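Zallel releases results of wrist-camera handling study, and asks readers to be careful with them

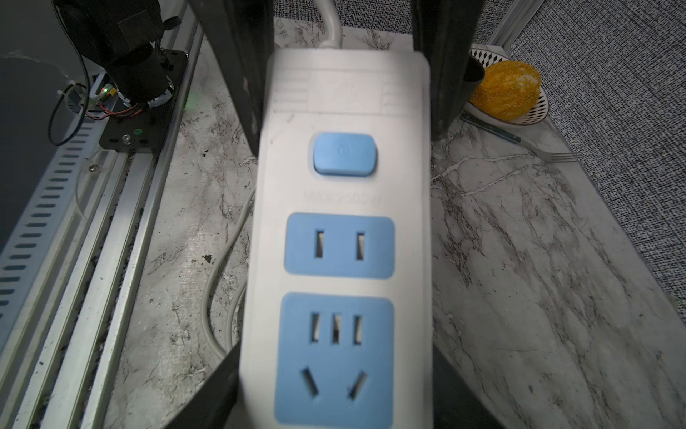 By Rattana Thongdee, Zallel press desk
19/12/2021

BOLHOLM -- Zallel today publishes the results of its study into whether a robot arm can learn to pick up and place household objects using only the view from a small camera at its wrist. The headline figure is a success rate of 71 per cent. We would ask anyone reporting that figure to read at least the next few paragraphs before doing so.

The method, called Kekik, was trained on 2700 demonstrations in which a person guided the arm through a task. It was then tested on 3060 attempts at grasping, lifting and setting down everyday things on a kitchen-style worktop. An attempt was scored as a success if the object was set down within the marked area without being dropped. It was not scored on whether the object ended up the right way round, or whether anyone would have wanted it put there.

Power strips were among the harder objects. The one shown with this release is a white unit with a light blue switch and light blue socket panels, held between the dark fingers of the gripper. The body of such a thing is easy enough: long, stiff and straight-sided. The cord is the trouble. It bends, it lies where it likes, and once it leaves the camera's view the method has no way of knowing what it is doing. Kekik treats whatever it cannot see as if it were not there, and a fair share of the failures came from that.

The surface matters as well. White plastic on a white marble pattern gives the camera little to work with, and the grey and black veining can be taken for the edge of an object. Earlier wrist-camera work has tended to use plain dark mats, and the scores have been high. We repeated part of our test on a plain mat and our scores went up too. Those runs are reported separately in the paper and are not included in the 71 per cent.

Readers will find claims in this field that a robot has "understood" an object. Kekik has not understood a power strip. It has no notion that the switch is a switch, and it will grip across one quite happily. It does not read markings. It has learned which patterns of light and dark tend to go with a grasp that holds, and on a surface it has met before it is fairly good at it. On a surface it has not met, we do not yet know, and the study was not built to find out.

"I was asked to write that this brings home robots a step closer," said Rattana Thongdee, who worked on the testing as well as on this release. "It may do. What I can say is that we have a method that works more often than the one we had in July, on the same worktop, under the same lamps. I would want to see it fail in somebody else's building before I got excited."

The comparison with July needs a warning of its own. The earlier method, Căpraru, was trained on a smaller set of demonstrations, so some of the gain is bound to come from having more of them. We trained Căpraru again on the full set to check. The gap shrank. It did not close, and we think what remains comes from the way Kekik weighs the last moments before the fingers shut, but the evidence for that is 2 sets of runs and we would not lean on it heavily.

There is also the matter of who did the scoring. Attempts were marked by people who knew which method was running. We should have hidden this from them and did not. A sample was marked a second time by people who had not been told, and they were slightly harsher. Both sets of marks are in the appendix.

What the study does not cover: people moving near the arm, objects handed over by a person, anything plugged in or switched on, and anything heavier than the gripper is rated to lift. No claim about safety in the home should be drawn from it. Speed was recorded but is not reported as a result -- the arm was run slowly throughout, and a faster arm would very likely do worse.

The paper, the full table of attempts and the failed runs are available on request from the Zallel press desk in Bolholm. Groups with their own arm and a wrist camera are invited to repeat the test, and we will publish a note of any result sent to us, including those that disagree with ours. Please say what surface you used.

Requests for interviews should go to Rattana Thongdee at the press desk. Zallel has no product based on Kekik and is not taking orders for one.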